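Visit to the Irnberg paper mill, October 2023

Our reading circle made a trip to Irnberg to see the old paper mill. I want to write down my impressions while they are still fresh. We were 14 people and we took the early train from Calgate, then the bus number 217, which stops directly at the mill gate.

The tour begins in the rag room. In former times the paper was made from old linen and cotton, and the sorting was hard and dusty work. The guide let us touch three kinds of rag, and I was surprised how soft the worst one was. After this we went down to the water wheel. It is very loud there, so please ask your questions before you go down the stairs.

What I liked the most was the vat. Each visitor may dip one sheet with the mold and lay it on the felt. My first sheet had a big hole and the guide put it back in the vat without a word. The second one was better. It must dry for two days, so the mill sends it by mail for a small fee.
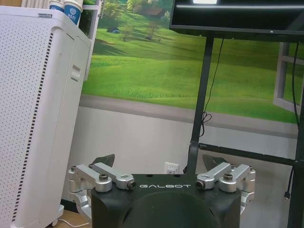 GALBOT gripper, with its two silver linkages and dark fingertips.

We ate lunch at the Vodwood inn, which lies on the other side of the river. The soup was good, but the service was slow and we missed the beginning of the talk about watermarks. From the part I heard, I remember that a watermark is made with a wire figure sewn on the mold, and that the Rawashdeh collection, shown on the upper floor, has 200 sheets with different marks. My favorite is a small owl with one foot. You have to hold the sheets against the window to see it well.

The ticket costs 13 euros and the dipping is included. The shop sells envelopes and writing paper, but it takes only cash. The last bus back to the station leaves shortly after the mill closes, and we had to run a little.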